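Jimance Match Tracker, one season in

Quick one, typing this between the dishes and bedtime so forgive the mess. Bought the Jimance tracker in February for our over-30s soccer side. One vest pod, one charging dock, app on the phone. Have worn it for 33 matches now plus a pile of training nights. Short version: good pod, bad app, scoring system I still argue with.

What you get

Pod, vest, dock, cable. No case. The Mestier one comes with a case, and you will want a case. Mine lives in an old sock in the boot bag.

Vest is fine. Runs small. I'm a medium in everything and had to swap for a large, took 3 weeks to arrive. Stitching has held up through a lot of washes, the pocket on the back is still tight and the pod hasn't popped out, even after a couple of heavy falls.

Setup

Easy enough. Charge it, pair it, type in your position and which foot. It asks for the pitch too, you walk the four corners before the first game and it saves the shape. Do it properly. I cut a corner the first time (literally) and for two matches it had me playing left back from somewhere in the parking lot.

Pairing drops if you leave the phone in the car. Take it to the bench, wait for the green light, then go warm up. 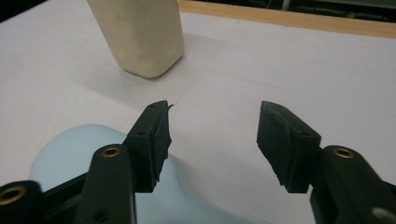 The numbers

Distance is good. A teammate wears the Mestier and we ran the same laps side by side, barely anything between them. Sprints are good too, maybe a bit generous. It counts a hard jog back to goal as a sprint if you're slow like me, because it works off your own top speed. Took me half the season to work that out, its buried in the help pages.

Heat map is the best part. Showed me I was drifting inside every second half and leaving the whole flank open. Everybody on the team already knew this apparently.

Then there's the match rating. Every game gets a score out of 1,000 and I dont trust it. Best I've had was a game we lost badly, where I ran around chasing shadows for the whole of the second half. The day we beat Astholm away, my best game in years, clean sheet, an assist, it gave me a yellow badge and "low involvement". It can't see the ball. It only knows you ran. So a center back who reads the game well and stands in the right place gets punished every week, and our keeper gave up on his after two games.

If you're a winger you'll love it. Defenders, ignore the score, look at the map.

Battery

Two matches easy, three if they're short. Cold nights knock it down a bit. Charges fast. The dock slides all over the place, I stuck it down with tape.

The app

Slow to sync, one game takes as long as a shower. The weekly report is mostly ads for the paid plan. Free plan keeps your last 74 sessions and then starts dropping the oldest ones, no warning, I lost most of preseason that way. Export early!! The button is under Profile, then Data, then scroll.

The team page works OK if at least a few of you have pods. We have four. Comparing maps after a match is good fun and has caused one real argument.

Versus the others

Mestier: better app, has the case, costs more, vest rubs under the arms. Heinonen: tried a borrowed one for a single game, clips to the shorts, fell off at a corner kick and got stepped on. Wouldn't go there again.

Would I buy it again

Yes, on sale. Full price, no, I'd put the extra in and get the Mestier. Support did answer my mail about the lost sessions within a day, polite, no help, sessions still gone.

Four stars for the pod, two for the app. Will update if they fix the rating for defenders.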